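Gripper notes, November — Stundembridge bench and home set
Entry by Ibsa Fikre. Guilan and Vitalii have read it, Duygu still to add her bit on the logger.

Picking up from the last entry, where we had got as far as deciding that the stiff Song fingers were no good on cloth. They are fine on boxes and mugs. On a T-shirt they either pinch one layer when you want two or skate over the top and leave a crease. We now have the other pair, the linkage type with the ribbed blue pads, which Guoqing built up on the second hand-held body. Same handle, same trigger, same lens, so the only thing that changes between runs is the fingers.

Bench first. Flolum cloth set, the usual pieces: tea towel, pillowcase, T-shirt, thin scarf, one pair of jeans. 40 grasps per finger type, edge picks only, cloth flat on the felt. I did half and Vitalii did half, swapping after each garment so that neither of us got all the jeans.

Song fingers, stiff: 4 clean picks on the scarf before I gave up counting that garment separately. Towel and jeans all right. Pillowcase poor, mostly because the tip stops dead on the table and you can't get under the hem without lifting the wrist.

Linkage fingers: better on everything except the jeans, where it is a draw. The tip gives when it meets the table and the pad lies over, so you can press down and close in one go. Guilan's note from watching: we both press harder than we need to with these. She is right. Vitalii had the pads nearly flat on the felt at one point and the trigger was doing nothing useful for the last part of its travel.

Things to sort on the linkage pair:

Pivot pins. One on Guoqing's first build had worked its way out a little by the end of the afternoon. He has put thread lock on it. Check before each session, both sides.

Pads. The ribs pick up lint and the grip drops off noticeably on the smooth fabrics. Wiping with a damp cloth brings it back. I have been wiping between garments, Vitalii had not, so his scarf numbers want doing again.

Return. The left finger comes back to open slower than the right. Not enough to matter for picking, but it shows up in the width trace and Duygu says it confuses the start-of-grasp marker. She has set the marker to use the trigger for now.

Trigger spring. Still the soft one. My hand was tired by the end and I would like to try the next one down in travel, not in stiffness.

Controller side. The Plurholm board is logging finger width at 100 Hz with no gaps that I can find. The older board dropped samples whenever the storage card was busy, and we lost the end of several runs that way. I would not go back to it. The only complaint is the connector, which sits where the heel of your hand wants to be. Guoqing is going to turn it round on the next body.

Lens. Kept the wide one. Vitalii would prefer something narrower for the bench, where the cloth is small and always in the middle. I tried the narrow one for a few picks and kept losing the fingertips at full opening. On a bed or a sofa you need the width anyway, or you can't tell which end of the thing you are folding. The dark corners can be masked off later and the curve comes out in calibration. Left as it is.

Target for the home set is 2,000 grasps and folds across all the houses, on real beds with real bedding. Patterned sheets are what I most want, as the bench felt is plain grey and tells us very little about finding a cloth edge against a busy background. Dark garments too. On black cloth it is hard to see where one layer stops, and the pads being dark blue does not help. I asked Guoqing for a lighter pad but the lighter rubber he has is harder and slips.

Order of work for a garment on a bed, as agreed with Guilan: approach open, touch down at the near edge, close, lift a little, hold, then fold or carry. Don't smooth the sheet first. Leave the quilt where it is.

A mattress gives under the finger, so the press-down habit from the bench carries over badly. Go in lower and lighter. Vitalii to redo the scarf, Duygu to send me the width traces when she has split them by garment. 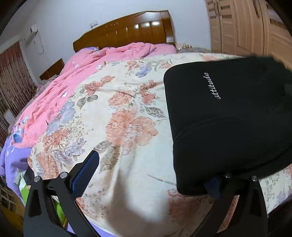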